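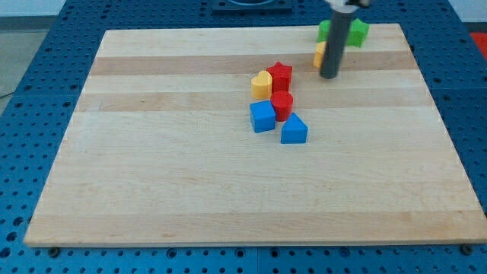 Shape blocks are back on the big table at the Bravau toy library

Good news for anyone with a toddler who likes to carry one small hard thing around the house all day (mine sleeps with hers): the Bravau toy library has a new lot of shape blocks to borrow, and they go out on loan from Tuesday.

I dropped in at the Bandbridge branch last week to bring back a wooden train that had been under our couch for longer than I'd like to admit, and got talked into staying for a cup of tea and a look at the new things. The blocks were the bit I liked best. There's a yellow heart, a red star, a red cylinder, a blue cube and a blue triangular prism, all in plastic and all in the kind of colour you can find in long grass. They were sitting together on a pale maple board on top of the blue table, the one with all the little round holes that every child in town has tried to poke a finger through.

The blocks replace the old mixed tub, which some of you will remember. It had been going out since before my eldest was born and by the end it was more of a lucky dip. You'd get it home and there would be three arches, half a farm fence and a domino. The library retired it in the autumn and has been saving up for something better ever since, mostly through the sausage sizzles outside Sayegh Hardware. So if you bought a sausage with too much onion on it back then, thank you, you bought a bit of a block!

The sets came from Plulia, a small toy wholesaler the library has used before, and 20 of them have been catalogued so far. Each set goes home in a drawstring bag with a picture card tucked inside, so you can check everything is there before you bring it back. Please do check. The heart is apparently the one that goes walkabout, going by how things went when a few families had a trial run, and I can believe it, because it was the first one my daughter grabbed and the last one she let go of.

Loans are two weeks, same as the puzzles, and you can renew once if there isn't a waiting list. You need to be a member, but the membership you already have covers it and there's nothing extra to pay. If you've let yours lapse (no judgement, I've done it twice), you can sort it out at the desk with your old card or just your phone number.

A few people have asked what age they're for. The card says two and up, and that seems fair to me. My two-year-old mostly wanted to line them up and then knock them over with her sleeve. My nephew, who is in his first year of school, went straight for the triangular prism and spent ages working out what would balance on top of it. Not a lot, as it happens, but he had a lovely time and I got to drink the tea while it was still hot. The star is the fun one for tracing around. Put it down flat on a sheet of paper, run a crayon along the edges, and there's your Christmas card sorted months early.

The maple board is staying at the library, before you ask! I did ask. I had my eye on it for rolling out pastry. It's for the play table, where it gives little builders a smooth flat patch to work on, and anyone who has tried to stand a cylinder up on a surface full of holes will understand why I think it's a great addition. It's a nice piece of timber too, mostly very light, with a couple of darker bands running across it. I gave it a good pat on the way out.

There will be a play morning to go with the new sets, also on Tuesday, starting at 9 and going until everybody is hungry. Come along even if you don't want to borrow anything. Bring a hat, as the gate to the back garden will be open if the weather behaves, and bring something to share for morning tea if you can manage it. Fruit is always popular. Last time there were nine plates of it and hardly a grape left by the end. Prams can be parked under the side verandah, and the ramp is round that way as well.

The library could also do with more drawstring bags. If you sew, or you know somebody who does and owes you a favour, plain cotton is fine and the size is written on the sheet by the door. Bright patterns are welcome. My own effort came out slightly crooked and has been accepted without comment, so don't be shy.

The Bandbridge branch keeps its usual hours through September. Returns can go in the chute when it's closed, except for the blocks, which need to come over the counter in their bag so the set can be checked off.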